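Stop closing the school pool in winter

6th March

Swimming lessons. Again. I know I wrote about this last year and I'll probably write about it next year, because the Fidgate pool shuts in May and stays shut till the weather turns, and every kid in town forgets how to float.

Quick background for anyone new. Pool's on the school grounds. School runs it in term, council chips in for the gas. Or did. The heater went on the blink and now the line is that it's "seasonal". It was never seasonal. I learned to swim there in the middle of winter with blue lips and a teacher yelling at me about my elbows, and I can still do a decent freestyle.

The fix was priced at $2000. Two thousand dollars! We spent more than that on the new sign at the roundabout, the one that spells out the town name for people who allready live here.

Ok so the other argument. "Families can drive to Gitum." Sure. Gitum has a lovely indoor centre, warm showers, a cafe, the lot. It's also around 60 minutes each way once you get stuck behind a truck on the range, for a half hour lesson, on a school night, with a little brother in the back who needs the toilet. Some families do it. Good on them. Most don't, and the ones who don't are the ones with one car, or shift work, or four kids. So we end up with half a class who can swim and half who hang on to the side.

And we live on a river. Has everyone forgotten the river?
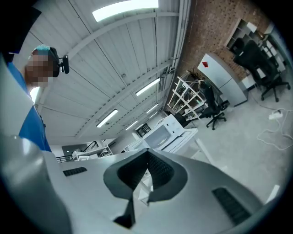

Plenty of readers don't agree with me, and the replies to last year's column ran to pages. Skirkov wrote that winter lessons were miserable, that the kids hated them and got ear infections, and that the money would be better spent on a good long block over summer when they might enjoy it. Fair enough, some of that. My own ears were shocking. But a summer block is 10 lessons. Ten. Then a gap of months, then you start over with blowing bubbles. Ask anyone who's taught a kid piano how that goes.

What I'd like is pretty modest. Fix the heater. Keep the pool open two afternoons a week through the cold months, lessons only, no public swimming if the insurance people get twitchy. Charge a gold coin. Put the covers back on at night, they're sitting in the shed behind the bike racks, I've seen them, nothing wrong with them bar a few holes.

The budget meeting is coming up and the pool isn't on the agenda. You can write in and ask for it to be added, takes five minutes, the form is at the front counter in the library. Bring your own pen, theirs is on a string and the string is to short.

I'll be there. Probably with wet hair.

Recent columns
The bus shelter faces the wrong way
Løken Street needs a footpath, not another study
In defence of the school tuckshop
Who moved the recycling bins?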